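The Long Road to a Clean Sink

My grandmother could fold a fitted sheet in the time it takes me to find the corners. I mention this because I've spent a good part of October thinking about what hands are for, and she is who I keep coming back to. I had driven out to Stodton to find out whether a machine could take over my chores, and I came home mostly impressed with her.

Let me back up. I hate housework (I know, get in line). I have a robot vacuum that I call by a rude name and rescue from under the same radiator every morning. I have a dishwasher, which I love with my whole heart, and a washer and a dryer. So you could say that I already live with four robots. But not one of them will pick a sock up off the floor. The sock is my job. Everything between the machines is my job – the carrying, the loading, the wiping, the putting back – and when I started writing it all down in a notebook, that in-between stuff filled pages.

Kamran Mirani has a version of the same notebook, only his is a spreadsheet and it has 543 rows. Each row is a chore, or a piece of a chore, that a person does at home or in a small workshop without giving it a thought. "Unscrew lid, jar, sticky." "Hang towel, one hand full." "Find end of tape." He runs the testing side of Surnesum, a small outfit that teaches two-armed robots to do tabletop work, and he told me over very bad coffee that the row he is most afraid of is the tape one.

"People send me videos of a backflip," he said. "I don't need a backflip! I need somebody to find the end of the tape."

I had arrived expecting something a bit like a car factory, all sparks and yellow paint. If you've ever watched one of those big welding arms you know how good they look. They swing over, touch the same spot they touched a minute ago and swing back, all day, without a sigh. They can do that because the whole building has been arranged so that the car door is always in exactly the same place. My kitchen has not been arranged that way. My kitchen has a drawer that only opens if you lift it first.

What I got instead was tables. Ordinary tables with ordinary junk on them, the kind of stuff you'd sweep into a box when company was coming. Sponges, cloths, plastic bins, little trays. Soft things and bendy things, mostly, and when I asked why, Kamran got quite animated and started waving a dish sponge at me.

A hard thing, he explained, stays the shape it is. You look at a coffee mug, you work out where the handle is, you close your fingers on it, and the mug goes along with the plan. A cloth does not. Grab a cloth by the corner and the rest of it does whatever it likes, and it'll never do quite the same thing twice. Same with cables, plastic bags, garden hose, shoelaces, phone chargers, bed sheets. Look around your house and see how much of it is floppy! I did this when I got home and had to sit down.

So a lot of what they practice at Surnesum is floppy. Cloths into boxes, sponges from one place to another, and lengths of thin tubing, which everybody in the room seemed to have a personal grudge against. 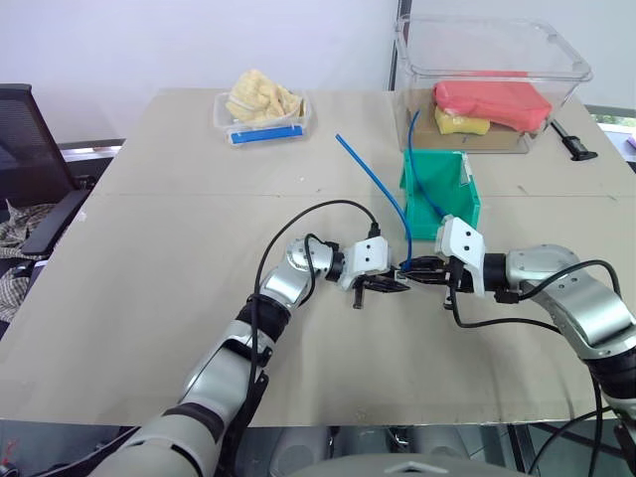

I asked Kamran how long I'd need to stand there before I saw something go wrong, and he laughed and pulled out a chair for me. Fair enough. In my first hour I watched an arm miss a sponge by the width of a finger, close on nothing, and carry that nothing very carefully over to the place where the sponge was supposed to go. It opened its fingers. It waited. I have never felt so close to a machine.

But then it went back and got the sponge. I'd like to be fair about this, as I'd gone in ready to be funny at its expense. A few years ago, I'm told, it would have gone right on to the next step with no idea anything was missing. This one looked again, found the sponge and fixed its own mistake, and I actually clapped, which I think embarrassed the man at the next desk.

The trick, or what passes for one, is practice by imitation. A person guides the arms through a job, over and over, and the software soaks up what the arms saw and how they moved. Kamran likes to have 1,000 goes at a task before he trusts it at all. That number made me feel tired. I have not done most of my own chores 1,000 times, or if I have I don't want to know. And it isn't enough to do the same thing 1,000 times in the same way, either. You have to move the bin, swap the cloth, put the tray where the bin was, come back in the evening when the light's different. Otherwise what you've got is a machine that's brilliant at one table.

I asked about two hands, too. Why two? Plenty of labs get by with one arm, and it's cheaper and there's less to bump into. He asked me to take the cap off my pen. Then he asked me to do it with one hand. I managed, in the way you do, by pinning the pen against my palm and shoving the cap with my thumb, and he pointed out that I had just used five fingers and a palm with skin all over them, and a grip in each of those arms has none of that. With two, one can hold while the other works. The price is that they have to agree with each other. If both hands have hold of a tube and one of them has a slightly different idea about where it's headed, the tube is the one that suffers.

This is also where my grandmother comes in. She never looked at the sheet. She felt for it. Most of these grippers are leaning very hard on their cameras, and they know far less than you'd hope about what is between their fingers – whether it's slipping, whether it's bunched up, whether they've picked up one cloth or two. I tried an experiment when I got home and put away laundry in thick oven mitts. Try it. It took me an entire podcast, and I put a pillowcase in with the underwear.

The shop floor is a little further along than the home, and that's where I went next. Skirnano makes up small boxed kits for hobby growers (tubing, clips, filter pads, a folded instruction sheet), and it has been trying out a pair of arms on one packing bench. The bench lead, a cheerful woman named Rizvi who has been packing kits since before I could drive, gave me the tour and didn't sugarcoat it.

Of the 5 items in the basic kit, the arms now pack 3. The clips, the pads and the little bottle go in fine. The tubing has to be coiled and tucked, and it springs back out, and the instruction sheet keeps sticking to the one underneath. So Rizvi does those. She's quicker than the arms at all of it, by the way, and she let me time her. But they run through her lunch and they run after she's gone home, and in the morning there's a stack of part-filled boxes waiting that she says she has grown to like seeing.

"It's like having a nephew," she said. "He's slow and he means well."

I asked if she was worried about the nephew growing up. She thought about it for longer than I expected. She said she'd be happy never to open another bag of clips, that her wrists would be happier still, and that she'd want to hear what the company planned to do with her afternoons before she said anything more. I don't have a good answer for her. I'd want to hear it too.

As for the home, I pushed Kamran for a date, because that's what everybody wants out of a story like this one. When do I get the thing that does the sock? He wouldn't give me one. What he'd say is that he expects single jobs to come first, in places where you can keep things tidy for the robot's sake – a bench, a laundry room in a hotel, maybe a counter in a cafe. A whole house with kids and a dog in it is a different animal. The robot would have to be safe around the dog, for starters. It would have to cost less than a car. And it would have to be right so nearly all the time that you'd stop checking on it, and that last stretch is the part that eats up the years. A helper that gets the dishes right nine times out of ten is breaking a dish every evening.

He does use one at home, he admitted, when I'd closed my notebook. An old arm with a worn joint, bolted to a shelf in the garage. It hands him screws. Sometimes it hands him the right ones.

I got back to my own place after dark and found the vacuum under the radiator, blinking. I fished it out, stepped over a sock, went back, picked up the sock. Then I pulled the clean sheets out of the dryer and had a go at the fitted one with my eyes shut, feeling along the seam for the corners the way she used to. I found three of them.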